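Martti Heiskanen

Spent most of the past month looking for a table for a two-bedroom flat. Putting what I learnt in one place in case anyone else is doing the same.

Start with the room. I put masking tape on the floor in the shape of each table I was considering and left it there over a weekend. Two of them went off the list by Saturday lunch. One blocked the fridge door.

Add the chairs to the tape. A chair with a person in it takes up far more floor than a chair pushed in. I allowed 90 cm from the table edge to the wall on the side people walk past, and less on the side by the window where nobody walks.

If one long side goes against a wall, you can get away with a much bigger table. You lose the seats on that side. For two people most of the week and four at Christmas that was fine with us, we just pull it out.

Prices are all over the place. The Lo Presti in the showroom near us was $3,249, before delivery. The Okby was $298. They had the same footprint to within a few centimetres and both seat four.

I don't say they're the same table. The Lo Presti is real stone and you can tell when you put your hand on it. It also needs sealing, and the bloke in the showroom said not to leave lemon juice or red wine on it. We eat a lot of fish with lemon.

Weight matters more than I expected. We're on the third floor and the lift is small. The stone one came with a two-person delivery fee plus a stair charge. The cheap one came in two flat boxes and I got both up on my own, with a rest on each landing.

Check the legs before the top. Everyone looks at the top. Legs right at the corners mean you can squeeze in a chair along the side without anyone straddling a leg. A centre pedestal is good for knees but the two I tried rocked when I leant on the edge.

Also check for a rail under the top. Fuvell had a nice oak one on sale but the rail hung so low I couldn't cross my legs. Sit at it. Take your own chair height written on your phone, the shop chairs are often lower than what you've got at home.

Colour. White shows coffee rings, dark shows dust and crumbs. A pattern with some veining hides both better than a plain colour does. I was against printed marble before we started and I've come around to it.

Shiny tops show smears when the sun is low. You notice for the first week and then you don't. Matt tops hold on to grease a bit more in my experience, my sister has one and she is always at it with a cloth.

Second-hand: look at Marketplace on Wednesday nights. No idea why, but most of the good listings in our area seemed to go up then. Ask for a photo of the underside. That's where you see swelling from water and screws that have been put in twice.

If it's flat-pack, ask whether it has been taken apart before. Plusby ones use a cam fitting that goes loose after the second or third time. You can glue it, but then it's never going down the stairs again in pieces.

Assembly: do it on a rug or on the flattened box. Leave every bolt finger-tight until all four legs are on, stand it up, then tighten. I did the first leg properly tight and had to undo it to get the fourth one in.

If your floor isn't level, buy felt pads in two thicknesses. Ours needed a thick one at the window end. A pack of 30 is a couple of dollars and you'll use the rest on the chairs.

Don't buy the chairs on the same day. Live with the table and whatever you've got to sit on, then decide. We still haven't bought any and I'm not in a hurry.

The look we ended up wanting - light marble pattern on top, black legs underneath:

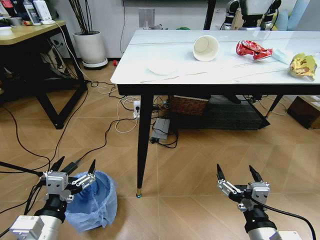
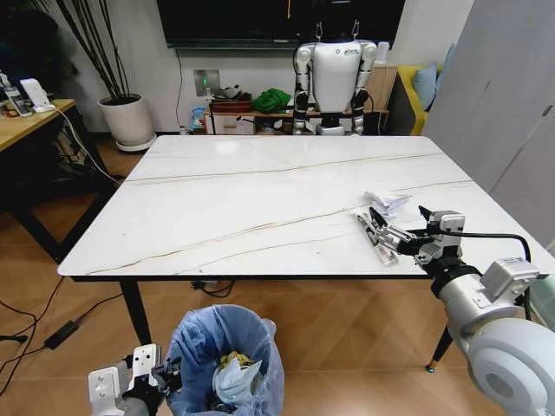

Leena Ahonen: Agree on the tape but I'd go further and use cardboard boxes stacked to table height. Tape on the floor never made me walk around it properly, I just stepped over. We went a size down after trying it with boxes. How are you finding the 90 cm on the walking side? Ours is less than that and whoever sits there has to get up every time someone wants the balcony.

Martti Heiskanen: 90 is comfortable, even with the washing basket. Boxes are a good idea, wish I'd kept ours from the move.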